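How to Write a Letter You Won't Send

I was suspicious of this exercise for years. Every self-help book seems to have it: write to the person who hurt you, burn the letter, feel free. I've burned a few. Mostly I felt silly and smelled like smoke.

I still use a version of it, because the writing part does something for me even when the burning doesn't. What follows is how I do it now, with the claims turned down.

Before you start

Pick one event. "My father" is too big. "What my father said in the car after the funeral" is about the right size. If the event makes your chest tighten so much that you can't stay in your chair, leave this page alone and take it to a therapist. A web page is a poor place to work on that.

Set a timer for 20 minutes. I know some workshop leaders tell you to write until you're empty. I did that once, in June, and was a wreck for two days.

Write the first draft

Use paper. Start with the person's name and then what happened, in order, in the plainest words you have. Leave out what you think they were feeling. You don't know, and guessing is how most of us end up writing their defense for them.

When you run out of events, finish this sentence: "What I never got to say is". If nothing comes, write that nothing comes. Obadia Mollel, who taught the evening class where I first tried this, used to tell us a blank was an answer too. I rolled my eyes at him, but I've had letters where the blank was the most accurate line.

Stop when the timer goes off, even in the middle of a thought. Put the pages in a drawer and go do something dull with your hands.
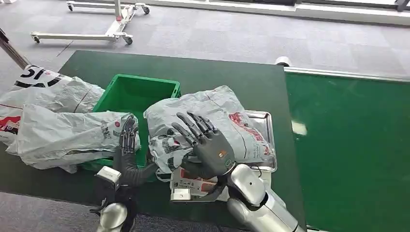

A hand pressed flat on a crumpled white plastic bag.

Read it back

Wait a day or so. Then read the letter out loud, once, alone. Mark any line that sounds like somebody else talking. Mine are usually lines I picked up from books, full of "healing" and "closure." Cross them out and see what's left.

Now write a second version using only what survived. It will be short. My last one was 9 lines, down from almost six pages.

What to do with it

Keep it, shred it, burn it if you like that kind of thing. I can't see that it matters much. What I would not do is mail it in the first week. Kipchumba Laizer, a friend from the same class, mailed his and spent the rest of the summer arguing with the reply.

What to expect

You may sleep better. You may feel worse for an evening. You probably won't forgive anyone on schedule, and I'd be wary of a course that says you will. I go back to the same event every few months, and the letter comes out a little different each time. Some of them are angrier than the one before. I keep those too.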